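4.2 Where people sit when nobody is eating

I should say at the start of this section that I did not set out to study sitting. The diaries were meant to be about meals, and the first version of the booklet had a whole page for cooking and one thin column headed "other". By the end of the first week in Plisommont that thin column was the fullest thing in the booklet. People had written up the margins and over the page numbers, and one household had stapled in an extra sheet. So I redrew the page, posted new booklets to everyone, and let the question change.

What came back was 765 usable diary entries from 30 households, split between the old terraces at Plisommont and the newer flats at Pirkunell. An entry counted as usable if it gave a time of day, a room and at least one word about what the person was doing there. I was fairly generous with that last bit (I let "moping" through, and "waiting for the bus but indoors"). Entries that only said "home" were left out, which I still feel slightly bad about.

The pattern that jumped out first was how much went on in kitchens between four o'clock and half past six. Homework, phone calls to the council, sewing on name labels, a long quarrel about a caravan. Very little of it had anything to do with food. In Plisommont, where most of the kitchens are narrow and at the back of the house, people did all this standing up, or leaning, or perched on the step down to the yard. Several diaries from the terraces mention the step by name, as it were – "on the step" – as though it were a piece of furniture, and I came to treat it as one in the coding.

Pirkunell was different, and I had guessed wrongly about how. I expected the open-plan flats to pull everyone towards the sofa. Instead the diaries kept putting people at the counter, half on a seat with their coat still on. One person described it as "not stopping, just not going yet", and I have borrowed that as the label for the whole category. A not-going-yet sit is short, it is nearly always sideways to whatever else is happening, and it tends to end when someone else walks in and wants the space.

Following Rondonuwu, the small housing study whose room codes I have used throughout, I first tried sorting seats into fixed, movable and borrowed. A fixed seat is a window bench or the like. A borrowed seat is something meant for another job, such as the stairs or the edge of a bath. It worked well enough for the terraces, but it came apart over stools. A stool can be moved, and in theory gets moved all the time, yet the diaries hardly ever mention anyone shifting one. People wrote about "my stool" and "the end one". In the final coding I gave stools a group of their own, and I would do the same again.

Height matters here too, I think, though my evidence is thinner. On a tall seat you are close to eye level with somebody standing, and talk goes back and forth more easily than it does from a low chair. Two households said outright that they had their hard conversations at the counter. A third said they would never dream of it and went out to the car. The kind of kitchen I mean, with its seats along an island and the appliances built into the wall, is shown in Figure 3.

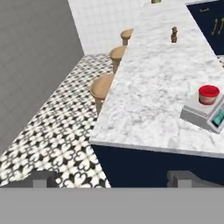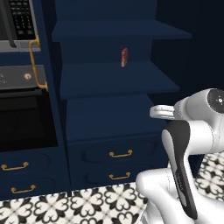
Figure 3. A kitchen in computer-rendered views: stools along the island (first view) and the wall with the built-in microwave and oven (second view).

The Grimholm survey is the obvious thing to set beside all this, as it asked nearly 1,000 people which room they spent most time in. Its answers lean heavily towards the living room. I don't think that clashes with the diaries as badly as it seems to. If you ask me where I spend my evenings I will say the living room as well, and I will quite forget the 20 minutes I stood reading the back of an envelope by the kettle. Surveys catch the sitting we mean to do. Diaries catch a bit more of the rest, so long as the booklet has room for it.

There are gaps, of course. Everybody kept their diary in February, when the Plisommont step must be a good deal less inviting than it is in summer, and I had no household where anyone used a wheelchair, so what I say about tall seats leaves out people for whom a tall seat is no use whatever. I come back to both points in section 6. The next part turns to hallways, where the entries are fewer and a lot crosser.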